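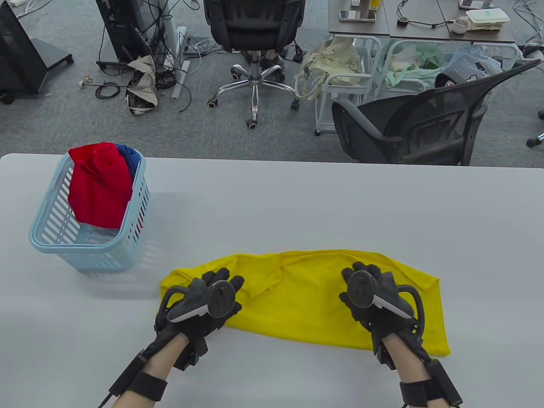 Fish are too dumb to feel bored, according to Iveta Beneš, so they'll bite anything you throw at them if you throw it enough times. She has told me this from the other end of the boat for years, usually while not catching anything.

I think she's wrong, and I'd like you to know why before you go fishing for the first time and blame the worm.

How a fish knows you're there

A fish has no ears that you can see. It does have ears, though. They are tucked inside its head, behind the eyes, and they work very well. Sound travels more than four times faster in water than in air, so when you drop the tackle box in the bottom of the boat, the news gets around.

A fish also has something you don't have, and I'm sorry to be the one to tell you. Look at the side of a trout or a perch and you'll find a thin line running from behind the head to the tail. It's called the lateral line. Under it are tiny cells with hairs on them, and the hairs bend when the water moves. A fish can feel a minnow wiggle past in the dark. It can feel a bug kicking on the surface. It can also feel you, wading in like a cow.

Try this in the bathtub. Close your eyes, keep one arm still under the water, and have somebody wave a hand near it without touching. You might feel a little push. Now imagine you could feel that all down both sides of your body. You'd be very hard to sneak up on, and your brother would have to find a new hobby.
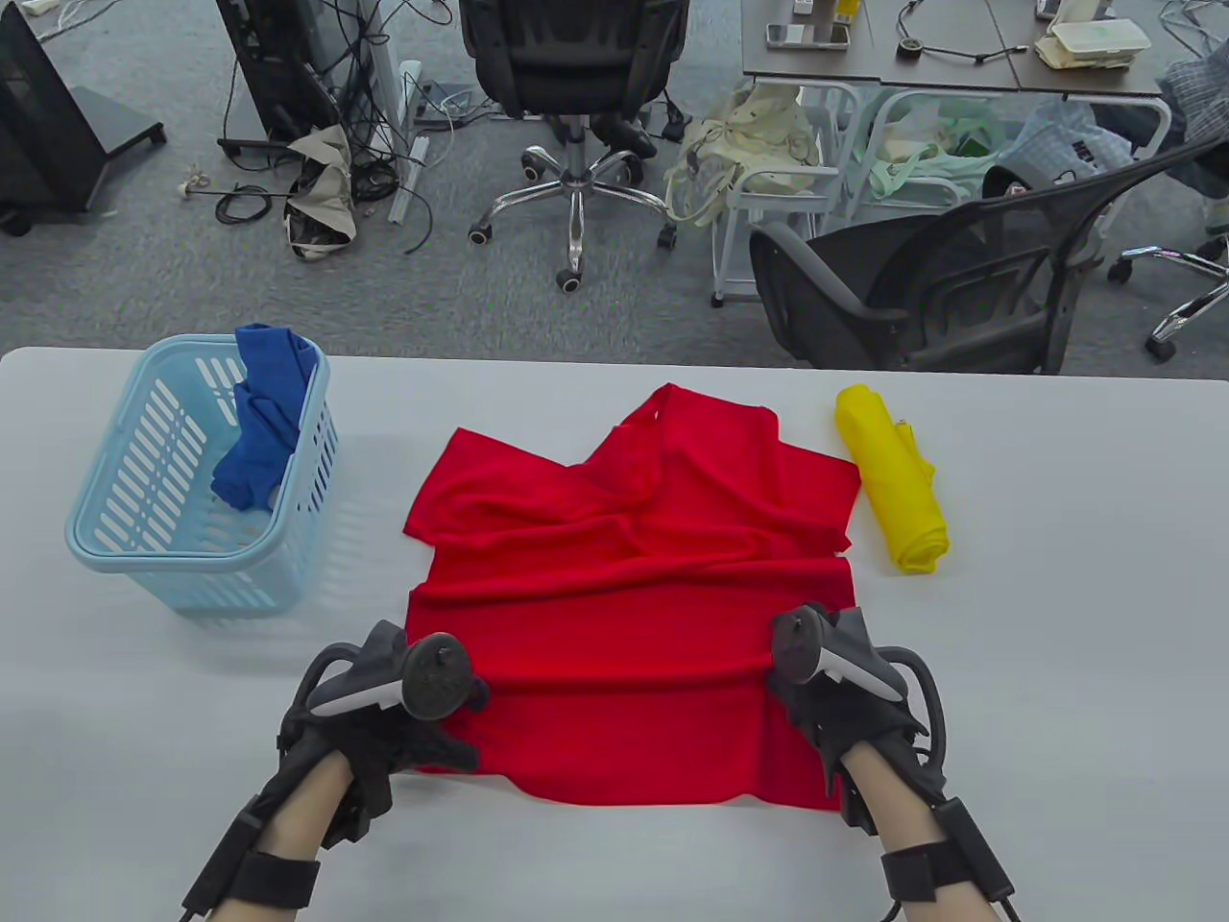

Then there are the eyes. A trout's eyes sit on the sides of its head, so it can see nearly all the way around. The weak spot is straight behind its tail. Trout in a stream mostly face into the current, because that's where the food comes from, which means the smart place to stand is downstream. Rommel Agbayani taught me this at Ellari Creek when I was nine. I had been standing upstream for two hours, waving.

Light bends when it goes into water, too. A fish looking up sees the world above through a round patch, like a window in the ceiling. Things low down near the edge of the window look squashed and dim. So stay low. Kneel if you can stand the mud. Tall people have a hard time in this sport and should be treated kindly.

What a fish can smell

Plenty. Fish have nostrils, but they don't breathe through them. Water goes in one hole and out another, and the fish smells whatever was in it. Some salmon use smell to help find the stream where they hatched, after years out in the ocean. I once got lost in a parking garage.

This is why you wash your hands after putting on sunscreen or bug spray, and before you touch the bait. A worm that smells like coconut makes a fish suspicious.

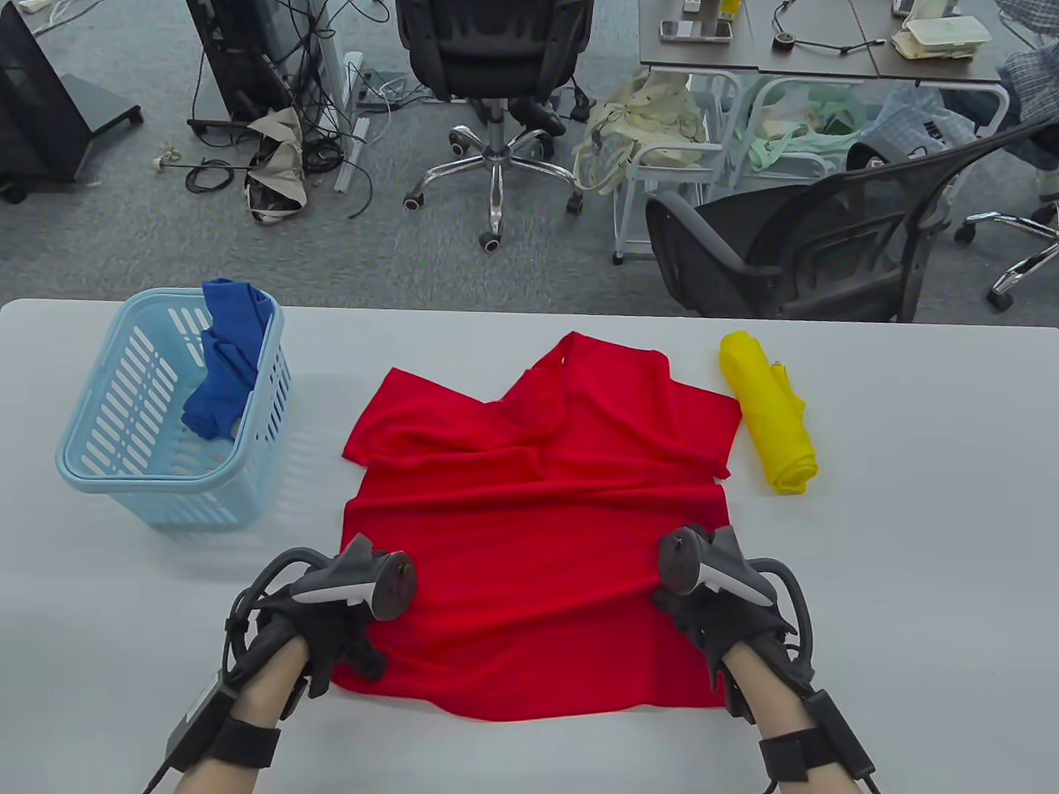
Do fish remember?

Yes, and here is where Iveta and I stop speaking until lunch. Fish can learn. Carp that have been caught on a hook may be harder to catch the next time. Fish in tanks have learned to come to one corner for food. If a fish has already had a bad morning with a shiny red spoon, it may let the next shiny red spoon go by. You would.

So if nothing bites, change something. Try a smaller hook, or a deeper spot — or sit still, which is free.

And if you do catch one and plan to let it go, wet your hands first. Fish wear a coat of slime that helps keep germs out, and dry hands rub it off. Keep the fish in the water as much as you can. Hold it gently, facing the current, until it swims away by itself.

Iveta wants me to add that she caught a bass at Yap Pond in February, on her fortieth cast to the same stump. I've added it. It was a small bass.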